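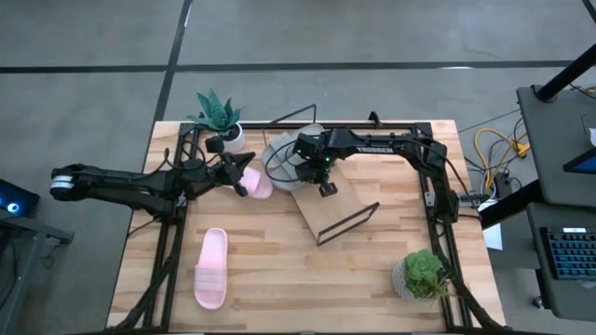 Shoe rack task again all afternoon, and my back knows it! Spent the first hour on the new house rules for the Gutelano project, which I've now read so often I could sing them. Rule four is mine – every slide goes back to a fresh starting spot before each run, no tidy pairs lined up just to make life easy for the arms. Lyons wants 300 good runs out of this set and we're not there yet (don't ask).

I do still think the bit about cables is too woolly. "Keep clear where possible" isn't a rule, it's a wish. I've asked for a proper check before the power goes on, written down and initialled, same as they do at Zadum. Plants stay put for the whole set, that's agreed at last. Home by seven, beans on toast, must ring about the boiler tomorrow.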